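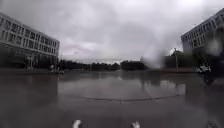 The plaza at Wenness under heavy cloud, with the front of the robot just showing at the bottom.

I've been meaning to write up our wet ground rules for a while. Shanti Agarwal asked for them twice in the comments under the battery post, and Valter Tangen wants something he can hand to new people on his own team. So these are the rules we use for running an outdoor ground robot on open paving in bad weather. They aren't a standard. They are what the four of us at Plosach agreed on, written down in the order we use them.

A bit of background first. We use Vlad, which is the name of the robot and also of the software folder, sorry. It does delivery route trials across open pedestrian areas. Most of the published safety material I've read is written for indoor machines on a dry, flat floor, and a lot of it carries over. The parts that don't are stopping distance, what the camera can be trusted with, and where people walk when it rains.

Speed comes first. On dry paving we let Vlad run at its normal walking-pace setting. If the ground has a shine on it, we halve that before the robot leaves the building line. We used to let the operator judge how wet was too wet and everybody judged differently, so now a shine is enough. Alina Matei does a braking check at the start of each wet session: 2 stops in a straight line, then 2 while turning. If any of them runs longer than the mark on the sheet we go back in.

Then the lens. A drop on the camera cover can wipe out a good part of one side of the view. In the photo there's a white haze over the right, and the pole and the lower part of the building behind it are badly washed out. There is a small white vehicle over on that side too, partly blurred. The obstacle software doesn't complain about this sort of thing. It carries on with the pixels it has. So our rule is that the operator looks at the live picture, and if any part of it is smeared the robot stops and the cover gets wiped. The cloth lives in the left pocket of the operator's coat. Please don't put it in the tool bag, it comes out covered in grit.

Reflections are the next thing. Wet paving gives you the building upside down, and the trees as well, and dark smudges in the middle of the floor. Our older detector took those for objects now and then. The newer one is better but can go the other way and ignore something low and dark. We don't allow anyone to raise the detection threshold in the field to get rid of false stops. If it stops too often, note it and bring it home. Natália Sequeira keeps the log and would like the time of each stop, to the second if possible.

Joints and seams. Any line across the route gets crossed square on, at the reduced speed, even when it looks like nothing. Water hides how deep a gap is. We walk the line first and mark bad places on the map.

People. An empty plaza still has somebody in it most of the time, usually along the edge of a building and a long way off. At that distance you often can't tell a person from a bin. Our rule is to treat it as a person until you can say otherwise – and the same goes for vehicles, which we treat as moving. One operator drives and one spotter walks alongside, and the spotter doesn't carry the laptop. We broke that last one in December when we were short of hands, and Ruxandra Bratu was quite right to call the session off.

The paperwork is short. Each run gets a sheet with the surface, the sky, who drove, who spotted, and every stop with a reason. We have 557 sheets now and I've read more of them than I wanted to. The ones with "weather: bad" and nothing else are no use at all. Write "wet all over, no standing water by the steps" or whatever you have.

I'm still not happy with the rule on when to give up for the day. At present it's the spotter's decision and the operator can't overrule it. Istuvura have a written limit based on a rain gauge, and I've asked if I can see it. If they agree I'll put it in the next post along with the blank run sheet.

Posted 8/5/22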